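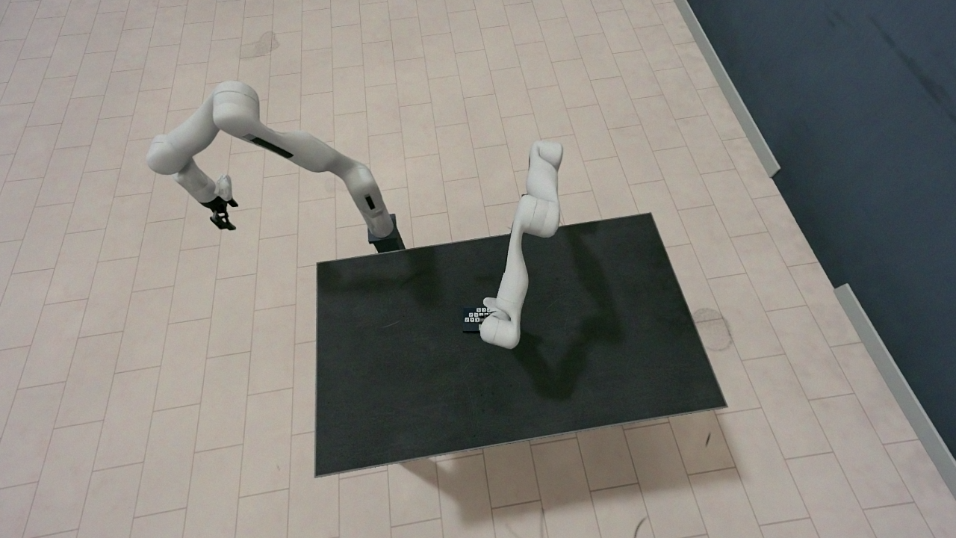
# Ilex: two arms, one table, lots of swearing at Python

Progress report, February 2018

I'd better start with the state of things, as I've rewritten this report twice already. Ilex is our robotics club's two-arm simulation, and my part of it was the right arm. The job sounds tiny – go to the keyboard, press one key, come back up – and it ate my entire summer!

We settled on a black table with both arms along the same side and the little keypad between them (well, nearer the right one). The left arm parks out over the floor while mine works. We tried parking it above the table first and my planner kept treating it like a wall, so I'd get these enormous looping paths for a move the length of your hand.

My controller is called Lashari, and the older one we inherited is Ritar. Ritar just goes in a straight line to the target and hopes for the best. Lashari picks a spot above the key, stops there, sorts out the wrist and then comes down. It's slower, but I like it a lot more.

## How it went

I ran 4,000 presses overnight on the club computer. Lashari hit the right key in 82 per cent of them, which I was stoked with until I looked at the misses. Most of them were on the bottom row, where the wrist has to tuck right under and the elbow runs out of room. I moved the keypad 5 centimetres further from the arm's base and that helped, though I haven't redone the full run yet.

The other headache was colour. I'd written the key finder for a pale tabletop, and a dark board on a dark table is a completely different beast. I ended up looking for the white keys and ignoring the board altogether.

## Still to do

- Redo the overnight run with the keypad in its new spot
- Get the left arm to hand over properly (it only listens to Ritar at the moment)
- Type a whole word! I've picked "Clalum", our team name, and so far I've got as far as the second letter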